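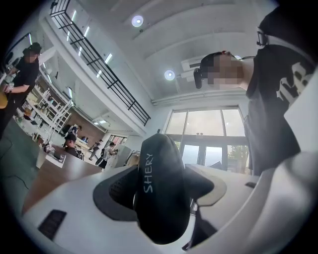 2 August 2022

I have been meaning to write up the upstairs/downstairs question since May, when we took on the unit in Jovport. It is one tall white room with a mezzanine, and for the first few weeks everyone put things wherever they happened to stop walking. I'm not a tidy person, but I do like to know where the tape measure is.

Sohail Afridi had the room before us and left some notes, which I've mostly followed. His main point was to leave the middle of the floor alone and work from the edges. I ignored that for a fortnight and then moved everything back.

Lighting

The strip lights on the wall are good and I've left them as they were. The recessed ones in the ceiling are a bit harsh if you sit directly under them, so no desk goes there. I bought a lamp from Claltia for dull afternoons and have used it twice. It cost too much and the switch is on the lead, where I can't find it.

The air conditioning is set high on the wall and I've stopped fiddling with it. In May we had it on far too cold and people were wearing coats indoors.

Tables

I went back and forth on these. There's a dark wooden table near the windows and a small round one in lighter wood on a black pedestal. They don't match and I don't mind. The dark one is for anything that needs a proper flat surface. The round one is for sitting at with a drink, and it wobbles if you lean on it, so I've put a folded beer mat under the base.

The rule for the dark table is that it gets cleared before anyone starts. One book is fine. Two books and a plate means you are using it as a shelf, and we have shelves. I oiled the top in July with a tin of Mistik, two thin coats, and left it overnight with the windows open. It came up well apart from a ring near one corner that I think was there already.

The curve of the windows makes it awkward to push anything flat against that side. I tried the dark table at three different angles and ended up leaving a gap behind it wide enough to get a broom down.
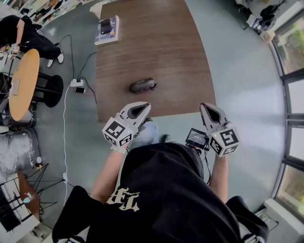 Cables

This is the part I still haven't sorted. The power strip lives on the floor beside the table, with a long white lead running off it, and thin black ones go off in their own direction. I bought a bag of 100 cable ties and have used 14. Ties are no good for anything you move every day, so the next thing to try is those fabric wraps from Naqvi - the wide ones, not the narrow ones, which came undone.

I'd like the strip fixed under the table top. The lead is long enough. I just need short screws that won't come through the wood, and a free morning.

Shelves

Still a mix of everything. My plan is to take it all down, wipe the boards and only put back what has been used since May. I said this last month as well.

Chairs and stools

We have enough. Please stop bringing me stools. The small wooden one is handy for reaching things and can stay. I was offered another 6 from a café that was closing and said no, which I was quite pleased about.

Next job is the floor. It's pale and shows every mark. I've been using a flat mop with hardly any water and it dries quickly if the windows are open. If anyone has got black scuffs off a pale floor without taking the finish with them, leave a comment.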